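Peg Board Kits: The Questions I Get Most

Hi, I'm Demyd Maksymiv, and I make and sell small parts boards for sorting, fitting and fine hand practice. This page started as one long email reply that I kept copying and pasting, so if it sounds like I'm answering somebody in particular, I probably am. Last updated Oct 18, 2024.

My boards are white, the parts are mostly blue, and I like to set them out on a black table with a dark curtain behind.

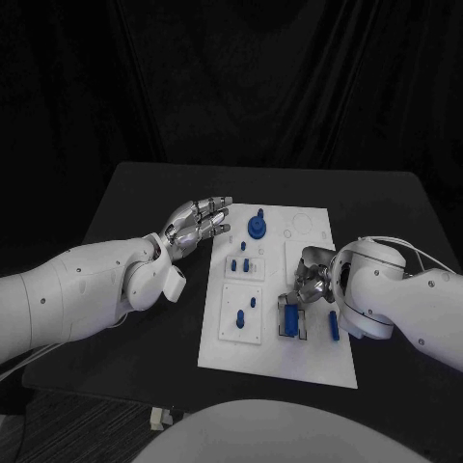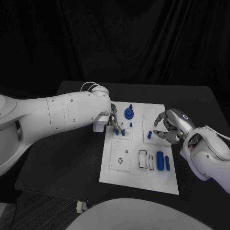

What age are the kits meant for?

I sell them for 14 and up. The pegs are small enough to swallow, so please keep them well away from toddlers and from dogs that eat first and think later (mine has had a Waven peg, and the vet bill was bigger than the kit). Plenty of my buyers are retired and do a board with their morning coffee. Younger kids can enjoy one too with a grown-up sitting right there, but I won't recommend it on the box.

What's the difference between the Waven and the Torness?

The Waven is the starter board. It has wide clearances, chunky pegs and nothing that needs to go in at an exact angle. You can do it while talking to someone.

The Torness is tighter all the way through. The parts need to be lined up before they'll drop, and if you push at a slant they just sit there looking at you. I love it, but it's the one people write to me about at midnight! If you're buying a gift and don't know the person's patience level, get the Waven.

Can I mix parts between the two?

I wouldn't. Waven pegs won't go into Torness holes at all, and Torness pegs rattle around in the Waven plates. If you own both, keep two trays. I used to store everything in one cookie tin and spent a whole evening regretting it.

My board slides around when I work. What can I do?

Put a thin rubber shelf liner under it, the kind you'd use in a kitchen drawer. Cut it a little smaller than the board so it doesn't stick out and collect crumbs. Double-sided tape works as well, but it's a pain to get off a painted table and I've ruined one finish that way.

If the board still rocks, check for a stray peg underneath. I'm serious, that's the cause more often than anything else.

Which table surface do you like best?

Matte and dark, every time. A white board on a pale shiny table gives me a headache after an hour, and I lose track of where the edge is. You don't need to buy a new table for this – a plain black cloth pulled flat and clipped at the corners does the job. Just iron it first. A wrinkle under one side will tip the board enough to bother you on the tighter pieces.

What about lighting?

A lamp on each side beats one overhead. With a single light, your own hand throws a shadow right on the hole you're trying to find. I use two cheap desk lamps with the shades turned a little outward, and I keep them lower than my shoulders.

A peg is stuck. How do I get it out?

Don't use pliers! They chew the top of the peg and then it'll never seat properly again. Turn it gently between finger and thumb while you lift, and give it time. If that doesn't work, put the board in a cool room for 60 minutes and try again. For a peg that's really jammed, write to me and I'll talk you through it before you do anything brave.

One thing that does not help is oil. I know it sounds sensible, but it holds on to dust and you end up with a gray paste in every hole.

How do you clean the boards?

With a soft dry paintbrush first, to get the grit out of the holes and slots, then a barely damp cloth over the flat parts. Loose pegs can go in a bowl of lukewarm water with a drop of dish soap. Dry them on a towel and leave them overnight before you put them away. Please keep everything out of the dishwasher. I've seen what comes out.

I lost a part. Do I have to buy a whole new kit?

You can order singles. The first 4 replacement pegs for any kit are free, you just pay for the stamp. After that they're sold in small bags. Tell me which board you have, and check the underside for the batch number if you can. The one exception is batch 3667, an early Torness run with slightly narrower holes – those need pegs cut to match, and I have to make them up fresh, so give me a couple of extra weeks.

How long does shipping take?

Kits in stock go out within two working days. I use Kunard Parcel for nearly everything, and they'll send you a tracking link once the box has been picked up. If the link shows nothing at first, wait a day before you worry. October onward gets busy, so for holiday gifts I'd order early.

Can I return a kit if it's too hard?

Sure, within 60 days, opened or not. I only ask that all the parts are in the box. A lot of people swap a Torness for a Waven, and some of them come back for the Torness a year later. You pay the postage back to me and I cover the second trip.

Do you take custom orders?

Sometimes. I can do different hole spacing, a bigger board, or extra raised plates if you tell me what you need. What I can't do is a rush job, and I don't put logos on anything. A rough pencil sketch with the measurements written on it is all I need to give you a price (please write the units down too, I once made a lovely board in inches for a customer who meant centimeters).

Are the boards sold in stores?

Acharya Hobby & Craft carries the Waven, and they usually have a demo board out by the register if you'd like to try before you buy. The Torness is only sold through me. Call the store before you drive over, as they tend to order in small batches and run out.

Something I haven't covered? Use the contact form at the bottom of the order page and put the name of your board in the subject line. I answer most evenings after dinner.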